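My project is on empanadas, which I chose mainly so I could eat them. My gran made hers with beef, olives and far too much onion, and my great-aunt Milagros Riquelme thinks raisins belong in there as well. They've been rowing about it since before I was born, so I thought I'd settle it with a proper tasting!

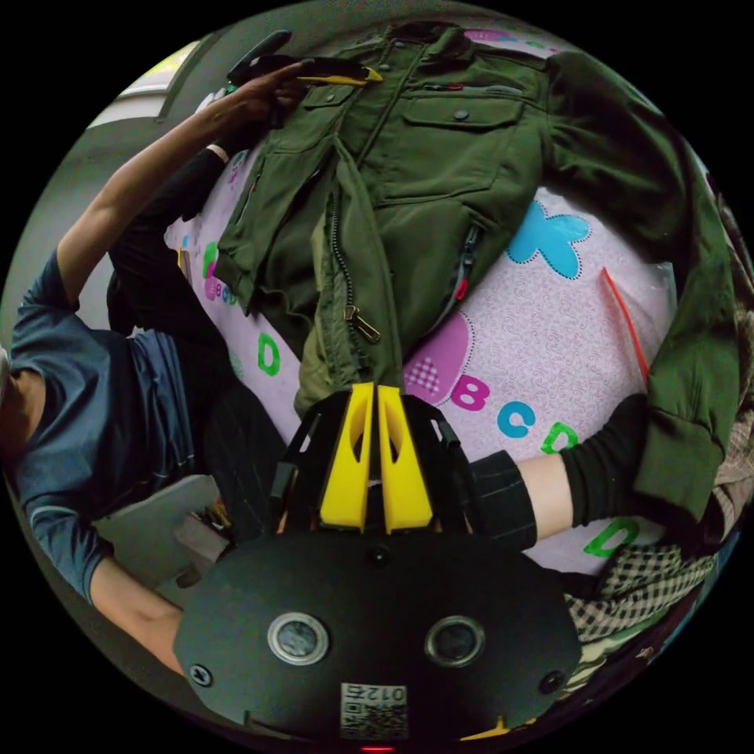 Student Projects, Issue 39

I made 40 empanadas over one very long afternoon, half with raisins and half without, using 525 g of flour for each batch of dough. Sohail Rizvi did the crimping with me (his came out much neater than mine, annoyingly) and Aldana Zapata looked after the oven. 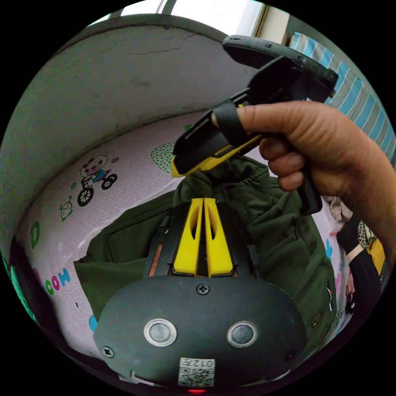 and the filling really does need to be cold before it goes anywhere near the pastry. I rushed batch 2 and the bottoms went soggy, so half the raisin lot had to be eaten with a fork. I marked them down for looks but kept the flavour scores. 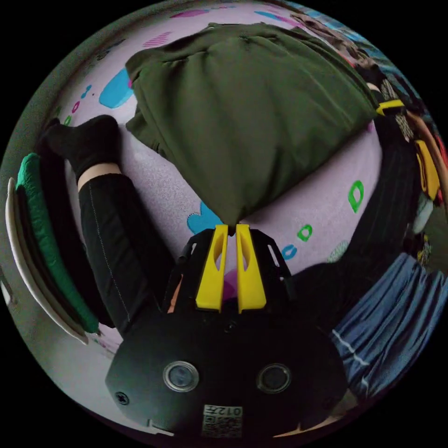 Crimping is the bit I'd practise more if I did this again. You fold the dough over, pinch the edge and tuck each pinch under the next. Mine came out all bunched up like the olive-green cloth in the photo, with one fat gathered corner where the filling tried to escape. Renato Echeverría, who marked the tasting sheets, called them "rustic". 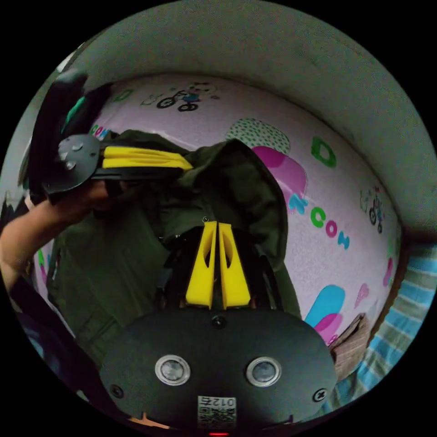
Anyway, the scores! Plain beat raisin, though only just, and most of the people who'd sworn they hated raisins went back for seconds. Milagros says the sogginess cost her the win and wants a rematch with her own dough. Gran has asked for a copy of this report to stick on her fridge.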